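Section 7 – Preparing the table demonstration for visitors

7.1 Before the doors open

The open day at Halleo is on Friday, and the table demonstration must be ready before the first group comes up the stairs. One person is enough for the preparation, but a second person is needed when the arm is switched on. Ask Jytte Stougaard for the key of the control cabinet.

1. Wipe the table and let it dry. Check that the mounting holes are free of crumbs and tape.
2. Look along the arm cable. It may lie on the carpet in a loop, but it must not be pulled tight when the arm turns.
3. Put the dishes and the toy food on the table. The positions do not need to be exact. Visitors like to see that the arm finds things in a new place.
4. Turn on the controller and wait for the steady light – this takes about 2 minutes.
5. Load the program "Inura table" and set the speed to 306. The value 690 is for our own tests and is not allowed when guests are in the room.

CAUTION: Keep your hands away from the table while the arm is moving, also when it moves slowly. Press the stop button before you pick up a fallen object.
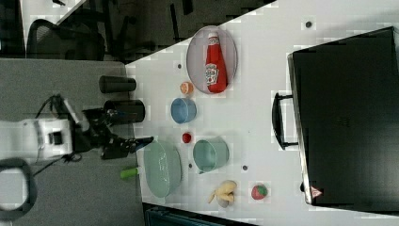
Table layout with the ketchup bottle in the wire mesh tray.

7.2 Running the demonstration

6. Tell the group what the arm will pick before you start. A short sentence is enough.
7. Let a visitor choose the next object from the list on the screen. Small round things are the most difficult, so do not begin with the red ball.
8. If the gripper misses two times, press Pause and move the object a little toward the middle of the table. Then press Continue.
9. After each group, return the arm to its rest position with the Home button.

Note: The plates are light and can slide. If one comes too near the table edge, pause the program and push it back.

Note: Questions about prices or delivery go to Gunther Engelhardt at the Provent desk. Please do not give numbers yourself.

7.3 Closing

Switch off the controller first and the cabinet after. Write any stops in the log book, with the time and the name of the object – "stopped" alone does not help us later.

Shares: 7
Comments: 2

Related items
Section 6 – Changing the gripper fingers
Section 8 – Packing the arm for transport
Open day at Halleo: program for August
Lenz controller: first start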